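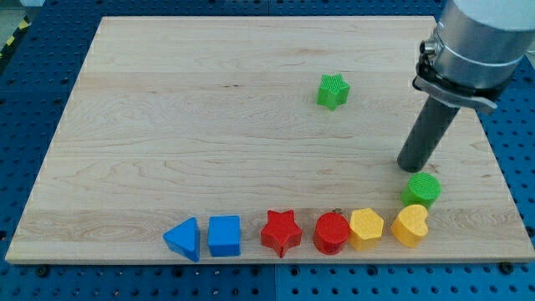 The sorting bench at Gallstead, with a green star, a green cylinder and the arm.

About us

Gallstead makes wooden shape toys and has done so for long enough that we still own a fax machine. There are 14 of us. We cut, sand, paint, sort, box and post, and until recently the sorting was done by whoever had annoyed Orvokki Hirvonen that morning.

Orvokki runs the packing room. She did not ask for a robot. Heikki Harju, who looks after the machines, did, every December, in writing, and in the end we ran out of ways to say no. We call the arm Drallar. It spends its days with hearts, stars and cylinders and has never once complained about the radio.

What changed for the people

Fewer sore wrists, mainly. Filling 524 boxes before a toy fair used to mean a week of everybody standing at one long table, passing hexagons along and not speaking much by the end of it. Now two people mind the arm and the rest of us get on with the jobs we were hired for. Wai-kit Lui moved from sorting to paint mixing, where he turned out to have strong opinions about yellow.

No one lost their job. Some of us lost our excuses. Orvokki has learned to teach the arm a new set, and does it faster than Heikki, a fact she brings up at lunch. She also decides when it stops. The yellow and black tape on the floor was argued over for five meetings and is now respected by all, including the managing director.

It isn't perfect. Stars are awkward — they will insist on standing on one point — and anything with a chipped edge still goes to a human being with a good lamp.

Visiting

Schools and buyers are welcome by arrangement. Ask for Sirkka Koskela in the office. Please don't send a fax.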